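Barnerby to get a bus again, on Saturdays, if it behaves

The town of Barnerby will have a bus service starting in October, after 3 years in which it had bus stops only.

The new route, numbered 86 for reasons the operator says are historical, will run between the old market square in Barnerby and the rail station at Clarnent. It will make the trip twice in each direction, on Saturdays. Residents who need to be somewhere on another day are invited to fill in a survey.

The town council voted on Tuesday evening to put up its share of the money, ending a discussion that had outlasted two mayors and a bus shelter. The shelter, outside the former shoe shop, came down in a storm last winter. Its replacement was approved the same night and will be finished after the service begins, which gives passengers something to look forward to while they stand in the rain.

The operator is Honkanen, a family firm that already runs school buses and ski trips in the county and had the advantage of being the only company to bid. Its offer was described in the meeting papers as "competitive."

A one-way fare will be $3, with children under six riding free and dogs riding at the discretion of the driver. Bicycles will be carried if there is room. The bus has not been bought yet, so it is hard to say how much room there will be. Honkanen says it is looking at a used vehicle with low mileage and a working heater, and that it feels strongly about the heater.

The old service ended when the previous operator found that the busiest stop on the line was the depot. On its last day the bus was full for the first time in memory, mostly with people who had come to say how sorry they were to lose it. Many of them had driven in and parked on the square.

This time the council wants proof that people will ride. Under the agreement, the route must sell 1,000 tickets in its first winter or the subsidy goes back for review. Each return trip counts as two tickets, a point that took up a good part of Tuesday's meeting. One suggestion from the public seats, that the council members could reach the total by themselves if they came to meetings by bus, was noted. Meetings are held on weekdays.

The route itself was settled more quickly than expected. From the square the bus will climb past the elementary school, turn at the water tower and follow the county road down to Ivaten, where it will stop at the grocery store and the clinic. The clinic is closed on Saturdays. The grocery store is open, and its owners have offered a bench.

From Ivaten to Clarnent there are two possible roads. The upper one is shorter and has the view. The lower one passes more houses, and the people in those houses wrote more letters. The bus will take the lower road.

Anyone hoping to catch a train should look closely at the timetable. The first bus reaches Clarnent station at 9:40 a.m., and the morning train into the city leaves at 9:35. A draft circulated in the spring had the two the other way around, but that version depended on leaving Barnerby before the driver's shift could start. Honkanen says it has written to the railroad asking whether the train could wait. The railroad has acknowledged the letter.

The second bus connects very well with a train going the other way.

Supporters of the line point out that plenty of people have no interest in the train at all. Clarnent has a hardware store, a swimming pool, a library with Saturday hours and the only movie theater in the area with its original seats, for those who like that kind of thing. The morning bus gets in well before the pool opens. The last one home leaves at 4:15 p.m., in the middle of the matinee.

There was some feeling at the meeting about the name of the Barnerby stop. On the old maps it was Market Square, although the market moved to the school parking lot years ago and the square is a triangle. Proposals included Town Center, Old Market and simply Barnerby, which had the backing of everyone who had been there since six o'clock. It will be called Market Square. The signs were still in storage.

Opponents of the subsidy had their say as well. One letter read into the record argued that for the same money the town could fix the potholes on the county road, and that a bus would only find them. The council answered that the road belongs to the county. The county was not at the meeting, and has said in the past that it considers the potholes to be a matter of weather.

The survey results, published with the agenda, offered support to both sides. Asked if they wanted a bus, 575 people said yes. Asked if they would use it, most of those same people said they thought it would be very good for others. A question on preferred departure times drew replies from four in the morning to midnight, and one request for a ferry. Barnerby is on a creek.

Tickets will be sold by the driver and at the Barnerby bakery, which has agreed to keep a roll behind the counter. The bakery asks customers not to bring up the timetable during the morning rush. Cash and cards will be accepted on the bus; cards may not work on the lower road, where there is no signal between the quarry and the bridge. Passengers boarding on that stretch can pay at Ivaten, or have a conversation with the driver.

A free first day is planned, with rides at no charge and coffee at both ends of the line. Rides given away that day will not count toward the winter total. The high school band was asked to play as the first bus pulls out and has said yes, provided it can get a lift home from Clarnent, where it has a competition that afternoon. Honkanen is checking whether a tuba counts as a bicycle.

Printed timetables will be at the library and the bakery by the end of next month. People who kept their old ones are asked to throw them out, even the ones that were laminated. Comments on the route can be left at the town office, which is open Monday through Friday and can be reached by car. 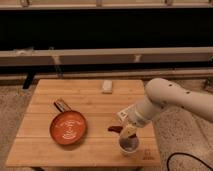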